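Workshop tips: recording pick-and-place examples on a bench arm

Updated Wed 24 November

These notes cover small-object work at bench scale: one arm, one two-finger gripper, one wrist camera, a cup and a cube. They assume the arm is calibrated and that you can already drive it by hand. Settings are the ones used for the Cantero set.

1. Fix the task wording first

Write the task as one line and do not alter it during a set. "Put the cube in the cup" is enough. If you later want the cube beside the cup, start a new set with its own name. Mixed wording in one folder is slow to untangle.

2. Choose a plain work surface

Matt card or a vinyl mat in a single colour works well. Avoid wood grain, cutting-mat grids and anything glossy. Tape the corners down underneath, so that the tape does not show. A crease at the margin can stay if it remains in the same place for the whole set. If you have to replace the mat, note the episode number at which you did so.

3. Light from above

Use a diffused lamp over the bench and close the blind. Daylight drifts over an afternoon, and the camera's automatic exposure will follow it. Lock exposure and white balance before the first episode. A shiny cup will still throw small highlights from its inner wall. Leave them in; the system will meet them in use.

4. Check the wrist view

Both fingertips should be visible when the gripper is open, with clear surface between them and the target ahead. On the printed fingers we use, that puts the crossbar along the bottom of the picture. If the fingers fill more than the lower half, tilt the camera bracket up one notch and recalibrate.

The still below is from the Cantero set. The orange cube is at the near rim of the black cup and the gripper is open, with a small pale piece lying on the teal surface between the two.
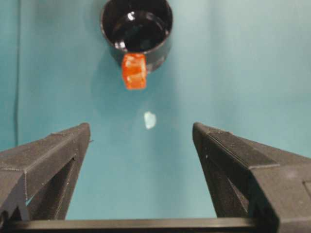 5. Vary the start positions

Print a sheet of start positions for the cube and work down it in order. Left to habit, the operator puts the cube in the same handful of spots. Move the cup as well, every 20 episodes. Our sheet has 65 positions, including several close to the cup, where there is little room for the fingers.

6. Keep the motion even

Approach, close, pause for a moment, lift, move, release, withdraw. Do not hover while deciding. Hesitation is recorded along with everything else and will be copied. If you lose your line, stop and discard the episode.

7. Keep some recoveries

A slipped grasp followed by a clean second attempt is useful material. Tag it "recovery" and keep it. A dropped cube that leaves the mat is a discard. So is any episode where a hand enters the view before the arm has returned to rest.

8. Mark success by one rule

For this task, the cube must be fully inside the cup and the fingers clear of it. A cube on the rim is a fail. Mark each episode straight after recording; marking from the video at the end of the day takes longer and gives less consistent results.

9. Know when to stop

We recorded 212 episodes for Cantero and kept 200. Take a break between blocks, as operator fatigue shows in the paths before the operator notices it. Replay the first and last episode of each block side by side and compare the speed.

10. File it the same day

Copy the set to a second drive and check that the video and joint logs are the same length. Put the mat colour, lamp height, camera settings and position sheet in a plain text file in the top folder. The January set was filed without one and had to be recorded again.

See also: Printing replacement gripper fingers; Cable routing at the wrist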